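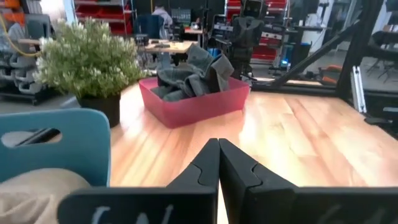 Which Hustudeck album should I start with, and who sings on the early stuff?

My brother took me to see Hustudeck at the Colport in Dalladthorpe in September and I came home wanting to hear everything. Before that I mostly listened to older metal and a bit of punk, so the keyboards were new to me, but I liked them more than I thought I would. I have looked at the streaming page and there are two versions of the first demo, and the voice on one of them doesn't sound like the singer I saw. Did they change singers? Also, is there one record that sounds close to how they are live? I don't mind harsh vocals. I'd like to buy it on CD if there is one.

Posted by marrowfat

Lenka Zeman
Yes, they changed singers. The demo was recorded in Eynon with their first vocalist, who left before they had played outside the county. When the current singer joined they recorded the vocals again over the same backing tracks, and both versions ended up online under the same title. The quick way to tell them apart is the length. The original has 8 tracks and the later one leaves off the instrumental at the end.

For a first album I would go with the second one. The debut has good songs on it but the drums are very quiet and the keyboards cover the guitars in places. On the second they tuned lower, and the guitars and keyboards have room to be heard separately. Most of what they play live now comes from it, including the one they open with.

CDs are harder. The original demo was a run of 200, sold at shows, and I have only seen it second-hand. The second album was pressed properly and they usually have it on the merch table. If you order from the band's own shop, allow a few weeks, as they post everything themselves between tours.

One thing to watch: the version of the second album sold as a download has an extra remix in the middle of the running order, and it breaks up two songs that are meant to run together. The CD has them as they should be.

tin_roof
First album. Second one is too clean for me. I was at the Colport as well, more than 260 people in I was told, and the old songs got the best reaction by a long way.

hallam27
Can't help with the CD but there is a live EP, download only, five songs. Sound is a bit rough and you can hear people talking over the quiet part in the third song. It is the nearest thing to seeing them though. The singer is the current one on all of it.

Related topics
Metalcore bands with a full-time keyboard player
Is the Colport standing only?
How do I tell a re-recorded demo from a remaster?
Earplugs for small venues
Hustudeck setlist, Dalladthorpe
What tuning is used on the second Hustudeck album?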